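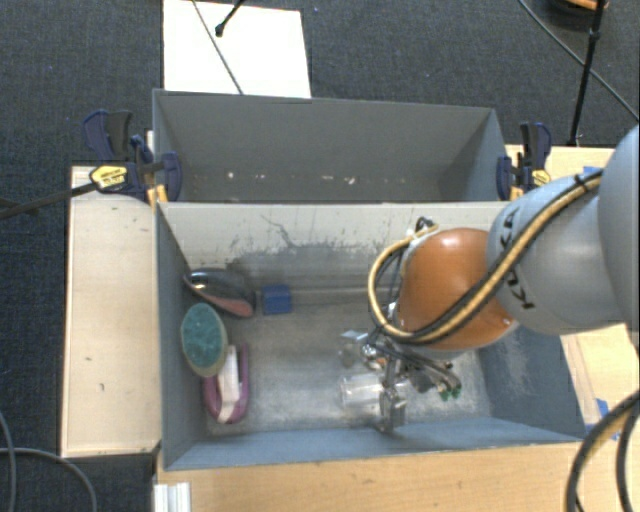 ## Ticket 1787 - El cofre del gremio en Purkdale no guarda el botín

**Campaña:** Spanos, módulo 2
**Estado:** reabierto
**Fecha:** 18 de agosto de 2022

Reabro esto. Se cerró como «no reproducible» y a mí me ha pasado en dos partidas distintas, así que me cuesta creerlo.

**Qué ocurre**

Después de limpiar la cripta de Hukberg dejo 1.000 monedas y la corona del lich en el cofre. Salgo a la calle, descanso en la posada y vuelvo. Las monedas siguen, la corona no. El diario insiste en que la tengo - y el herrero me dice que se la lleve.

**Qué he probado**

1. Verificar los archivos del juego. Ningún error, como siempre.
2. Quitar el mod Grarkik, que según soporte «suele ser la causa». Sin él pasa lo mismo.
3. Cargar un guardado anterior a la cripta. La corona aguantó un descanso y desapareció en el siguiente.
4. Llevar menos de 80 objetos encima, por consejo del foro. No vi ninguna relación, y sigo sin verla.

**Respuesta de soporte**

> El parche de agosto corrige varios problemas de inventario. Actualice y confirme, por favor.

Actualizado. Las notas del parche no mencionan cofres ni objetos de misión, y el fallo sigue igual. Adjunto los dos guardados, antes y después de descansar. Pido que alguien los cargue antes de volver a cerrar el ticket.

**Pendiente:** saber si la corona se puede recuperar por consola sin romper la misión del herrero.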